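Home Journal Makes Shop Contact

Small corners, winter edition

22nd January | by the Custby blog | 2 min read

Right, I've been promising to write about the corners since August (sorry!), and from now on each one gets its own page. First up is the bullfinch corner, and I'm still daft about it.

The paper is the one with the snowflakes and pinecones on a pale pinky-beige, and I went back and forth over it for weeks. I had 46 samples taped up at one point, mostly plain ones, and kept drifting back to the birds. Those red breasts! They cheer me up every single time, and they go surprisingly well with a turquoise basket.

I've got a real thing about getting stuff up off the tabletop too. A black wire-and-hook sort of person, me. Snacks go in the basket on the back wall (the cassava chips don't last long in there), and the jars have a white rack on the left. It does mean the table is free for folding, or it would be if I ever put the crockery away first. Khaki trousers in the basket, lavender shirt on the right, cup on its side by the mug... you get the idea. I do like a lavender shirt and a lavender mug together, though.

Next page will be the Kivadik shelf, which needs another coat of paint before I let any of you near it. If you want the paper, measure twice and buy a spare roll, as matching up the branches at the corners eats far more than you'd think.
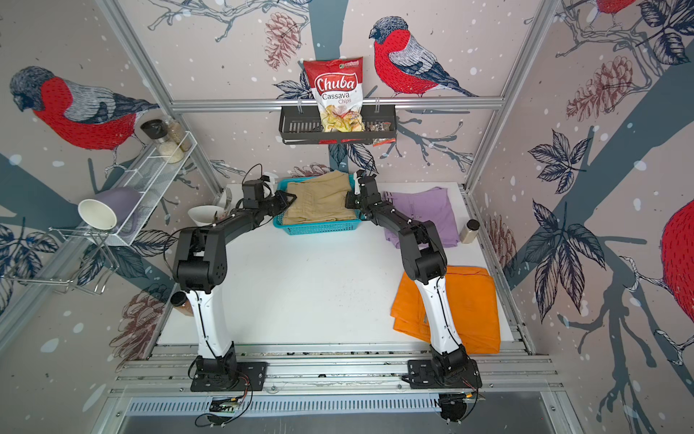
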